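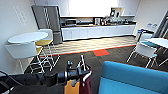
4. Sending Review Requests with Petek

Search the help pages Go

Before you start, connect your Carnent customer list as explained in section 3. You need the Owner or Editor role in your Brostero account.

1. Open Petek and choose Requests > New request.
2. Select the location. If you have only one (for example, Tulville), it is selected already.
3. Choose the customer group. Customers who already got a request in the last 30 days are left out automatically.
4. Write the subject line and the message. The message can have up to 120 words. Keep the field {review_link} in the text - without it the Send button stays gray.
5. Add one picture if you want. It is shown over the message, with the caption under it.

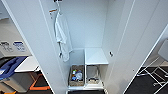

White bathrobe in the open wardrobe

6. Set the delay. The normal setting is 2 days after the visit.
7. Click Send test and open the test message on a phone and on a computer. Check that the link goes to the correct location.
8. Click Activate.

Note: Requests are sent from 9 in the morning, in the time zone of the location. Requests which become ready during the night wait in the queue.

Caution: Do not offer a discount or a gift in exchange for a review. Many review sites do not allow it, and they can remove the reviews of your business.

Caution: If you delete a customer group, its waiting requests are deleted also. This cannot be undone. To stop them only for some time, use Pause.

To change an active request, pause it first, make the changes and activate it again. Messages already sent stay as they are.

Last updated: Dec 27, 2023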